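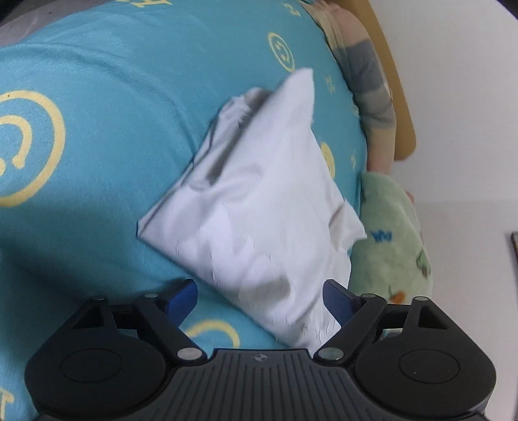
Concetta Greco wrote in after the last issue to say that if I can fold a tea towel in four seconds, surely I can show a robot how to do it in an afternoon. I laughed, Concetta, and then I went and looked at our tally for January. We're on 476 folds, and I'd call perhaps half of them any good for teaching!

So, a catch-up on the folding work (we've been calling it Butard, don't ask). We're doing it all by hand, with the gripper held in your fist and the camera looking down over the fingers, and we do it on beds because that's where people fold things. I'd assumed a table would be harder to get permission for than a bed — quite wrong, people are very relaxed about beds. A patterned sheet and a plain white cloth suit me nicely, as the cloth stands out and I can see straight away when I've lost a corner.

What I'm finding tricky is slowing down. My hands want to flick the cloth, the way you would at home, and two blue finger pads can't flick. They can pinch, lift, carry and let go. If I rush the lift, the cloth smears across three or four pictures and the model has to guess where the edge went. Ho-yin Hsiao went through my first 94 folds and marked every one where I'd grabbed the middle of the heap instead of a corner, and I'm sorry to report there was a lot of red.

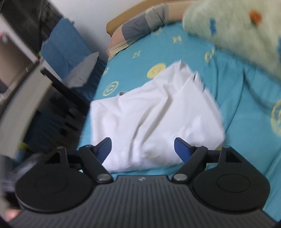
What changes in February

We're moving to one rule for everyone: find a corner before you close the pads. If you can't see one, nudge the cloth until you can, and leave the nudging in the recording. Lucrezia wanted it trimmed out and I wanted it kept, and I think I've won, at least until she reads this.

We're also going to start each go with the cloth in a proper heap. Too many of mine began nearly flat, and a robot that has only met tidy laundry won't get far in my house.

The target is 2,000 folds before we try any of it on the arm over at Chiba. I've put myself down for 130 of those (my wrist has views about this). If you fancy a turn, Ada has the sign-up sheet, and half an hour is plenty for a first go. Left-handers especially welcome, we've only got one so far and she's getting tired of us.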